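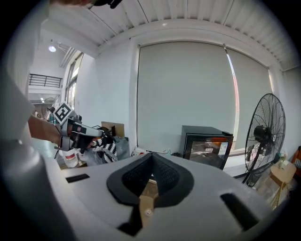

How long does a sourdough starter keep if you stop feeding it?

In a cold refrigerator, a healthy one will last for months, and most of those given up for dead can be brought back with a few days of feeding.

Rodica Dobre has kept hers going through two house moves and a winter when she did not bake at all. She runs the bread counter at Plutley, a small bakery that sells 150 loaves on a normal weekday and 272 on a Sunday. The starter behind all of them lives in a plastic tub on the lowest shelf of the walk-in cooler.

"People bring me jars and want to know if they should throw them out," she says. "I ask if there is mold. If there is fuzz, or anything pink or orange, yes, throw it out. Gray water on top is fine."

The gray water is called hooch. It is mostly water with some alcohol in it, and it collects when the yeast has run through its food. Dobre pours it off when there is a lot and stirs it in when there is a little. Stirring it in makes the bread more sour.

A starter is flour and water in which wild yeast and bacteria have settled. The yeast makes the gas that lifts the dough. The bacteria make the acid, which gives the flavor and also keeps most other things from growing in the jar. As the food runs out, both slow down, and cold slows them further. Some cells die off, but enough usually survive.

To bring one back, Dobre scrapes off the dark top layer and takes a spoonful of the paler paste underneath. She puts it in a clean jar with 100 grams of flour and 100 grams of water and leaves it on the counter, loosely covered. The next day she keeps a spoonful, discards the rest and feeds it again. The first feeding often does nothing. By the third or fourth day there should be bubbles along the side of the glass. When the starter doubles between feedings, it is ready for bread.

Whole rye flour speeds things up. Stela Pîrvu, who taught evening baking classes for years before she opened her own shop, mixes in a spoonful of rye for the first two feedings and then goes back to white. She also tells students to put a rubber band around the jar at the level of the fresh mix. Without one, it is hard to tell how far it has risen.

Temperature matters more than the brand of flour. A starter that seems dead in a cold kitchen may only need a warmer shelf. The top of the refrigerator works in some homes. So does an oven with only the light on, as long as everyone in the house knows the jar is in there. Pîrvu has lost two that way.

For long breaks, drying is safer than the refrigerator. Su-bin Song travels for work from September into the spring, and she spreads active starter thinly on parchment and leaves it out until it snaps. She breaks the sheet into flakes and keeps them in an envelope with the flour type written on the front. A tablespoon of flakes, soaked in warm water and then fed, takes her three or four days to get going.

Freezing is less reliable. It works for some people and fails for others, and Song gave up on it after her second try.

Dobre keeps a dried batch too, in a coffee can at her sister's apartment. She has used it once, after the cooler at the bakery failed over a holiday weekend and the tub went bad. The counter was selling bread again five days later – slightly flat bread, she says, but it sold.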